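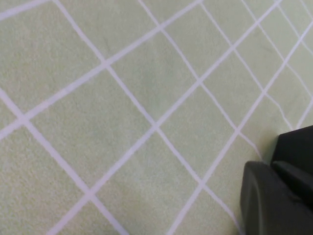
The green rug, one month in

I said in December that I would write about the rug once we had lived with it for a while. It's January 30, 2018, the rug has been down since the week before Christmas, and I have opinions.

It's pale green with white stripes that cross each other on the diagonal, so the whole thing is covered in diamonds. The seller's page called the color "mist." I'd call it sage with some mint in it. In the morning it looks grayer than it does at night with the lamp on. If you want a strong green, this one will disappoint you.

We bought it from Leltora after going back and forth between two sizes. I taped both of them out on the floor with painter's tape and left the tape there for most of a week. The smaller one stopped short of the couch legs and the larger one ran under them. We went with the larger one. It cost 591 dollars with delivery, more than I had planned to spend on a rug, but the old one had been through two apartments and a dog.

Getting it flat

It came rolled tight in plastic and did not want to lie down. Two of the corners stayed curled for days. What I tried, in order:

Leaving it alone. Nothing changed.

Rolling it up the other way overnight. This helped the middle but not the corners.

Stacking books on the corners for four days. This worked, except for the one by the balcony door, which still lifts a little. Mi-kyung Myung told me to put a damp towel over it and a heavy pot on top. I haven't done it yet.

Lining it up

I didn't think about this before I bought it, and I should have. With a plain rug you can be a few inches off and not see it. With diagonal stripes, your eye follows a line across the floor until it hits the coffee table, and if the table is crooked you know right away. I moved that table more times in the first week than in the three years before.

What finally worked was ignoring the stripes and measuring from the wall to the edge of the rug at both ends. Our living room isn't square. One end of the rug was 47 inches from the wall and the other end was a good bit less, and once I evened that out the diamonds stopped looking tilted. Then I set the couch parallel to the rug and left the wall out of it. Rigoberto Solís, who helped carry the couch, said he couldn't see a difference. I can.

Shedding and vacuuming

The pile is soft and a little fuzzy, and it sheds. The first two weeks I emptied the vacuum every time I used it. It's slower now - maybe every third time. I turned off the beater bar after reading that it pulls at the fibers, and I go over the rug in one direction and then the other. It shows vacuum tracks and footprints, which bothers my husband and doesn't bother me.

Crumbs hide in the green and stand out less than I expected on the white. Dark lint is the opposite. Anyone with black socks should be ready for that. I keep a lint roller in the basket by the couch and do the stripes by hand on Sundays.

One spill so far, tea with milk, half on a stripe. I blotted it with a dish towel, then used cold water and one drop of dish soap, and blotted again. It came out. I have not had to deal with coffee or wine and will update this when I do.

The pad

We put a felt pad under it, a Briltent, cut down with kitchen scissors. Cut it shorter than the rug by an inch on each side or you will feel a ridge at the edge. I had to trim ours twice. Without the pad the rug slid every time somebody got up from the couch.

Still to do: the corner by the balcony door, and a new lampshade, as the yellow one looks wrong next to the green. Da-eun Cha has offered me a white one she isn't using, and I'm picking it up this weekend.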